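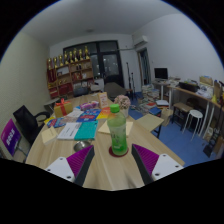
The Prompter

The Paewai Theater in Foltivcombe seats 220, if you count the ones behind the pillar, and we always did. From the prompt corner I could see nine of them. Those nine people were, for me, the public. When they laughed, the show was a hit. When one of them unwrapped a cough drop, I knew the second act had sagged.

I had been prompter for eleven years. I got the job by having a clear whisper, which had never been noticed in me before, and I kept it by never wanting to act. Everybody else backstage wanted to act. The girl on lights knew every female part and most of the male ones, and you could see her lips going in the blue glow of the board. The man who pulled the curtain had once gone on for a sick bishop and still stood like one.

That March we did Konisis, a tragedy in three acts set on an island of the same name. The playwright was dead, which our director considered a point in his favor. There was a Governor, a Widow, the Governor's Brother, a Messenger, and some fishermen who came on whenever the plot needed to be explained to somebody. The script ran to 93 pages. The Governor spoke on 81 of them.

Our Governor was a retired dentist with a magnificent voice. I want to be fair to the voice. It started somewhere around his knees, and by the time it came out you would have followed it into the sea. What it lacked was anything in particular to say. He learned lines the way some people learn to swim, by agreeing that it would be a good idea. In rehearsal he carried the script in his left hand and gestured with his right, and when the director finally took it away from him he went on holding the left hand out, and looked into the palm from time to time with real longing.

"It'll be there on the night," he told me. He said this every year. It was there on the night because I was there on the night, six feet away behind a canvas rock.

We had a system. If he dried, he turned his face to the sea, which was stage left, which was me. He would gaze. I would give him the line. He would let it sink in and then deliver it as if the ocean had suggested it. The local paper had called him "a master of the thoughtful pause" four shows running. I kept the clippings in a drawer, and I didn't think of them as his.

Opening night went well. He gazed at the sea thirty or so times. My nine people leaned forward in their seats, and a woman in a green scarf cried at the drowning, which takes place offstage and is described by a fisherman. Afterward there was warm white wine in the scene dock and the Governor was kissed by everyone. The director told him he had never been so inward.

Then he came over to me with a paper cup, looking like a man about to do somebody a kindness.

"I thought you were a touch loud tonight," he said.

I said I was sorry to hear it.

"Only a touch. I had most of it, you see. It's a little off-putting, when one has most of it, to be handed it again." He patted my arm. "Perhaps tomorrow you'll wait until I really need you."

I drove home and thought about the word "most." I thought about it at the light by the Promari showroom, where they sell kitchens, and I was still thinking about it when the light had been green for a while and the man behind me brought it to my attention.

The next evening I took my place behind the rock with the script, the little lamp, and a bag of mints. I was perfectly calm. I had decided to give him exactly what he'd asked for.

He got through the first page and a half on momentum. Then the Widow said, "And what of my husband's ships?" and he turned his face to the sea.

I looked at him. He gazed at me. I thought, he probably has most of it.

It's hard to describe how long a silence is in a theater. At home you could butter toast in it and not notice. My nine people stopped moving altogether. The Widow, who was a professional in the sense that she had once been paid for a radio commercial, adjusted her shawl. The Governor's eyes had grown very round. I turned over a page for something to do, and he flinched at the sound as though it might be the line.

"The ships," he said at last, in that voice.

"Yes," said the Widow.

"Your husband's ships."

"Those are the ones."

He took a breath that lifted his medals. "Madam," he said, "there were 1,024 of them."

There are 2 ships in Konisis. It is a very small island. Both ships are named, and they're both lost, and the whole of Act Two depends on there not being any others.

The Widow took it better than I would have. "So many," she said.

"And every one," said the Governor, "is at the bottom." He had found his feet by then. He told her about the storm, which was not in the play, and about a lighthouse, which wasn't either, and he described his own boyhood in terms that suggested he had spent it in dental school. The fishermen came on early, saw what was happening, and took off their hats. The Messenger arrived with word that the ships had been sighted, remembered they couldn't have been, and announced that dinner was ready.

I gave him his next line then. I gave it clearly and, I think, with some warmth. He ignored it. He had turned his back on the sea and was facing front, and he was having the time of his life.

We finished twenty-five minutes early, with nobody dead who was supposed to be and the Governor engaged to the Widow. My nine people stood up. I could hear from the noise that the others were standing too, even the ones behind the pillar, who had to step out into the aisle to do it.

The paper said the pauses were gone and hardly missed.

He did it again on the third night, with fewer ships and a volcano. By closing, people were coming back to see what would become of the Brother, and the director had begun talking about the text as a springboard. I sat behind the rock with all 93 pages on my knee and ate my mints. Around the middle of Act Two on the last night I noticed that the Widow had dried. She was looking left, out to sea, with her hand at her throat.

She'd always been nice to me. I found the place in the script, and saw that nothing on the page had anything to do with volcanoes, and closed it.

"Tell him you're already married," I whispered.

She let it sink in.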